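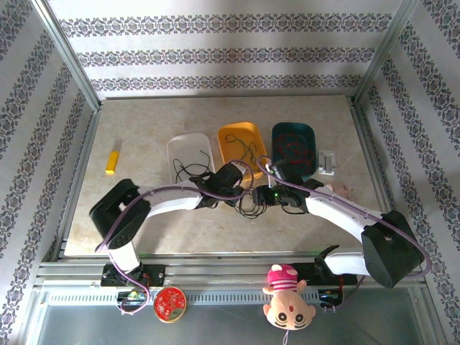 Warehouses Find New Tenants in Trosunthorpe

When Gertraud Zaugg took over the leasing office at Covside in October, 40 percent of the old freight district in Trosunthorpe had no tenant. Today the rate is 19 percent, and she expects it to fall again before winter.

The change did not come from big companies. Most of the new contracts are for small units, which the owners made by dividing the large halls. A typical unit has 429 square meters and its own loading door. "Before, we waited for one tenant who would take everything," Zaugg told me. "We waited a very long time."

Rents are going up, but slowly. Bence Gulyás, an analyst at the brokerage Curkex, says that owners in the district now ask for 104 euros per square meter a year. In the city center it is nearly double. He believes the difference will become smaller, although he does not want to say how fast. Higher interest rates have already stopped two sales this summer, and buyers are asking for more time to check the buildings.

Not everybody is satisfied. Perla Villaseñor rents a unit on the north side for her printing business, and her contract is for three years only. She asked for five. The owner, the Meléndez family, prefers short contracts while prices are moving. "I have put heavy machines in there," she said. "I cannot move them every three years."

The roads are another problem. The bridge to the highway has one lane in each direction, and trucks wait there every morning. The city has promised a study.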